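Pirnley shared workshop: two-arm bench check, April
Checked by: Helmut Buschmann
Build: Keltlow pair, home-made

1. Bench clamps. Tight. Passed.
Comment: They were tight last time too, and one had crept 4 mm by teatime. Mark the edge in pencil.

2. Stop button. Passed, both sides.
Comment: Reachable from the stool. Try it standing up, with a mug in your hand, and then tell me it's in the right place.

3. Power supply. Passed.
Comment: The label claims 98 per cent efficiency. I'd like to meet whoever measured it.

4. Printed fingers, cracks and play. Passed for now.
Comment: "Good for 800 cycles" is written in the log with no test behind it. We are at 193. Look again at 250.

5. Cable handover between grippers. Not signed off.
Comment: Slack stays coiled on the cloth, clear of the joints. I want the plug held by both grippers before either lets go.

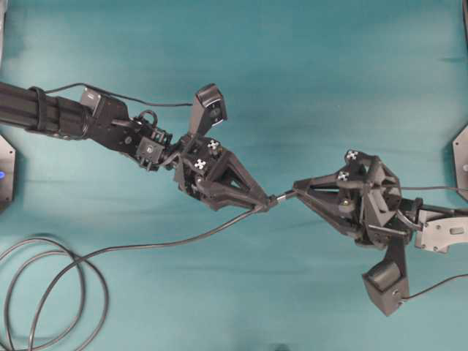 Can I reach in to straighten a cable while the arms are paused?
Press the stop button first. Pause only halts the program, and the motors can still move.

6. Speed limit. Failed.
Comment: Set in software only, and anyone with the laptop can change it. Recheck after the fix.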